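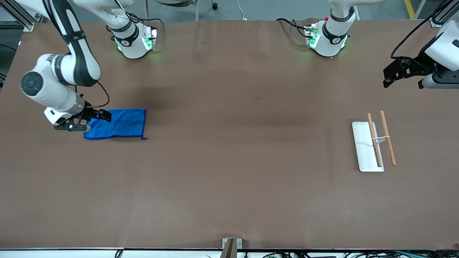 Herside Music Archive
Interim Progress Report to the Panisar Foundation
November 30, 2022

Purpose of the grant

The Foundation's grant supports the sorting, repair and public release of the Ghumman Collection, the working papers of a television and radio music library that supplied arrangements to light entertainment programs. The collection came to Herside in unlabeled cartons, with full scores, band parts, cue sheets and correspondence mixed together. This report covers the first half of the grant period.

Work completed

Sorting is finished for the full scores and well advanced for the band parts. More than 200 arrangements now have a catalog entry giving the title, arranger, key, instrumentation and, where it could be established, the program for which the music was written. Of these, 80 are complete sets with a conductor's score and every part present. The remainder lack one or more parts, most often second trumpet or percussion, which seem to have been lent out separately.

Cue sheets have been matched to scores wherever the titles agree. Many titles were changed between rehearsal and broadcast, and staff have recorded both versions so that either can be searched. Correspondence has been placed in folders by year but has not yet been read in detail.

Catalog system

Entries are being made in Zindia, the catalog software approved in the original proposal. The first import produced duplicate records for medleys, as each song within a medley was treated as a separate work. The field layout was revised and the affected entries were corrected by hand. This took 2 weeks that had been set aside for the reel tapes.

Changes to the plan

The tape transfer has not begun. The outside studio named in the proposal withdrew from the work, and a replacement quotation is under review. The new price is within the approved budget line – no additional funds are requested. Transfer is now expected to start in January.

Permissions remain the slowest part of the project. Letters have gone to the publishers and estates on the first list, and 4 have replied in full. Scores without a confirmed rights holder will be cataloged but will not be placed online.

Spending

Spending on staff time is in line with the budget. Storage materials are slightly under, as existing shelving proved suitable for the oversize scores. The unspent portion of the tape budget is held in full and will be carried forward, subject to the Foundation's written approval.

Next period

Herside will complete the band parts, begin the tape transfer and open the reading room copies to visiting players and students by appointment. A revised schedule and a statement of accounts are attached.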